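Why I Still Want Us to Sing All the Verses

By Waltraud Kramer

Friday, June 27, 2025

A few Sundays ago our worship leader, a dear young man whom I would trust with my house keys and my grandchildren, announced that we would be singing verses one, two and four. I have heard that sentence all my life. I must have sung "one, two and four" a thousand different ways by now, and I had never once stopped to wonder what the poor third verse did to deserve it. This time I kept my hymnal open and read it while everybody else went on ahead to the end.

Well, it was the verse about dying. It was a good one, too, plain and brave, and without it the fourth verse, with all its trumpets, seemed to come out of nowhere. We had gone straight from the writer's troubles to the writer's joy with no grave in between, and I sat down feeling that somebody had told me a story and left out the part where it happened.

I grew up in the Lindemann Road church, back when it still met over the feed store, and my mother would no more have skipped a verse than skipped a line of the Lord's Prayer. Our old brown hymnal had 747 hymns in it and I believe she knew most of them by heart, including the ones with tunes like a flight of stairs. She sang them over the dishes, start to finish, and that is how I learned what I believed about sin and mercy and the world to come. I had it in rhyme long before I could have explained any of it to a Sunday school teacher. 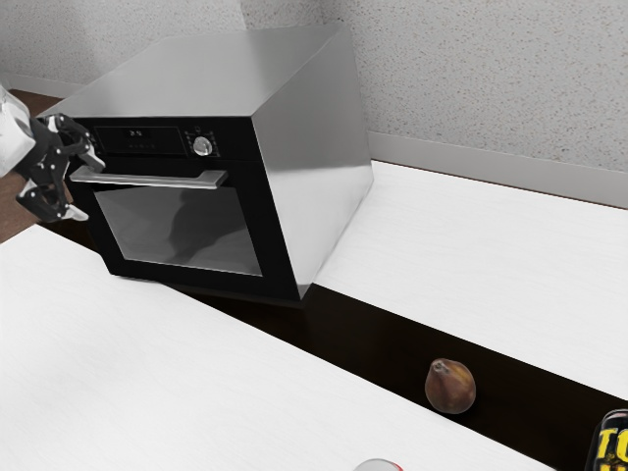
Does it really matter if a congregation leaves out a verse now and then?

Now and then, very little. What troubles me is that it is nearly always the same kind of verse, and over twenty or thirty years a church that drops the hard ones will have taught its children a thinner faith than the one it was given.

I want to be fair here, and I know there is another side, because I have had it explained to me kindly over a great deal of coffee. Services run long. Parents have little ones squirming. Some of the old words are strange now, and a visitor who has never heard of an Ebenezer can't be expected to raise one with any enthusiasm! My friends at the Garkent chapel sing mostly new songs, and when I visited them last October I found myself weeping at one I had never heard before. So please don't put me down as a woman who thinks the Holy Spirit quit writing music before she was born.

But those same friends will sing one chorus six times through, and I don't hear anybody there worrying about the clock. If we have time to say one true thing six times, then surely we have time to say four true things once each. Paul told the Colossians to teach and admonish one another in psalms and hymns and spiritual songs, and it is the admonishing that seems to land in verse three.

My suggestion is a small one. Sing fewer hymns if you have to, and sing them whole. Let the organist take the tempo up a notch (ours could stand it, and she knows I love her). And if there is a word that nobody under fifty understands, take half a minute to explain it before we stand up. I have asked our young man to try it through the summer, and he has said he will, starting with the one he cut short. I plan to be in the second pew with my glasses on.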